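Kumley Home Studio dance floor kit: do you need it?

Reviewed 2010-07-07

I teach and rehearse a small crew of adult hip hop dancers, and every few months someone sends me a link to a thing that will fix our practice problems. Usually the thing is a shoe. This time it was the Kumley Home Studio, a roll-out vinyl dance surface with foam-backed tiles underneath, sold to people who are rehearsing for auditions in a garage or a spare room. It was all over the forums after the last round of televised auditions, mostly from people who hadn't bought one.

I've had the kit for 15 weeks. Analyn Javier and Ronaldo Salazar from our crew used it as much as I did, and they disagree with me on a couple of points, so I've put their views in as well.

What you get

The kit comes in two boxes. One holds 36 interlocking tiles and the other the vinyl, which is rolled on a cardboard core. There's a roll of joining tape, and a leaflet with a choreographer's signature printed on it and very little about assembly. I'd swap the signature for a diagram.

The tiles click together easily enough when they're new. After we'd packed the floor up and put it down again a few times, the corner tabs had started to curl, and two of them now need tape to stay flat. Kumley says the tiles are made for "repeated installation". I'd like to know how many times they repeated it.

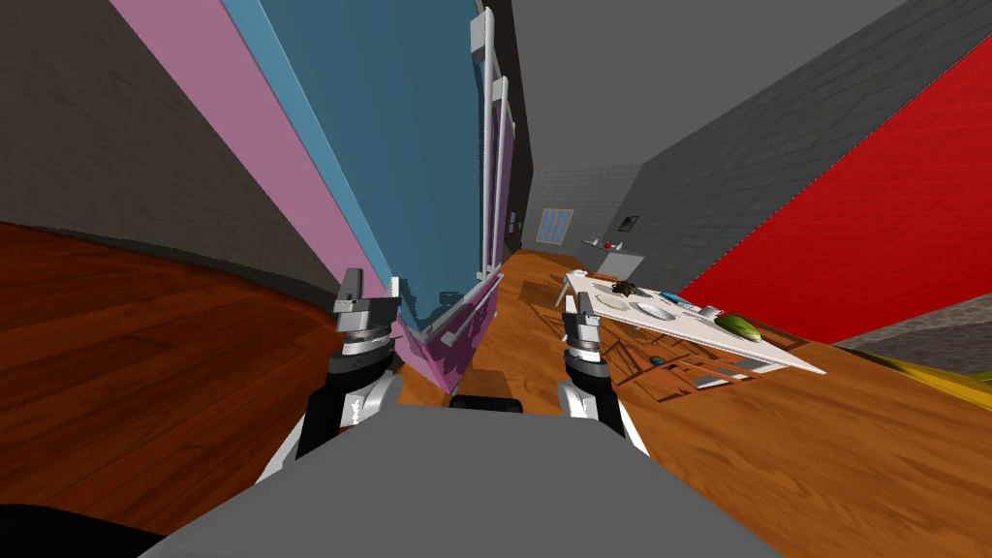 How it dances

Better than concrete, which is a low bar. Your knees will thank you for the foam, and for grooves, footwork and anything that stays mostly upright it does the job. Ronaldo drilled an 18-count floor section on it over and over and came away without the usual bruises. He'd buy it for that alone.

My trouble is with the surface. The brochure claims it suits "all styles from ballet to breaking", and I don't believe any floor does that. In sneakers it grabs. Try a fast pivot and your foot stops a little before the rest of you does. In socks it goes the other way and you're skating. Analyn wore her old Groditero split-soles and had no complaints at all, so if you already own something like that, weigh her opinion over mine.

Headspins are out, as far as I'm concerned. The tape seam runs straight down the middle of the floor, exactly where you want to be, and you feel it every time you cross it. We tried turning the vinyl around. The seam was still in the middle.

Then there's size. Laid out in full it's fine for a solo or a tight duo. Put four people on it and the back row is dancing on carpet. If your routine travels, and ours all do, you end up rehearsing a smaller version of it and then having to stretch the spacing again when you get to a proper stage. Myrto Kyriakidis, who sets our formations, came to one session, watched us shuffle about like commuters and asked if we could go back to the school gym. We did, for group work.
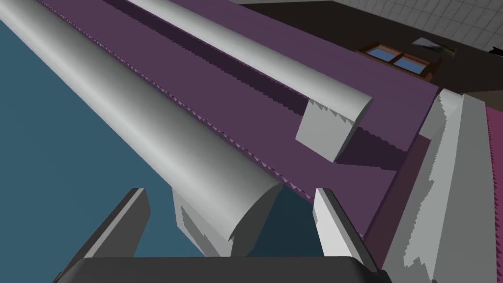 The gym costs us $50 a night, so I can see the appeal of a floor at home, and I did the sums hoping they'd come out in Kumley's favour. For a full crew they don't. You'd still be paying for the hall whenever you wanted everyone in the same line. For one person preparing a solo the numbers look a lot kinder, provided the tiles last, and I've already told you about the tabs.

Noise

The box says "neighbour-friendly". Ishbel Hepburn lives downstairs from Analyn and was good enough to give us her opinion, which was that she could still hear every stomp but the sound had gone duller. I suppose that's an improvement. I wouldn't practise krump on it after nine.

Compared with the others

I borrowed a Van den Broek touring floor from another teacher for a weekend. It's heavier, it costs a good deal more and it's a pain to get up a flight of stairs, but it lies flat the minute you unroll it. The Kumley vinyl kept a ripple at one end for days, and on cold mornings the ripple comes back. The Lorell practice mat is the cheap option. It's thin and it creeps across the room while you dance, so I'd leave it alone.

Verdict

A decent floor for one dancer with a hard room and sore knees. I'm not convinced it's more than that, and the brochure would have you think it's half a theatre. A new version with a wider roll is promised for September - I'll look at it when it's in the shops and not before. If you do order the current one, check the tabs on every tile before you throw out the box. Our replacement for a split one took ages and arrived in a slightly different grey.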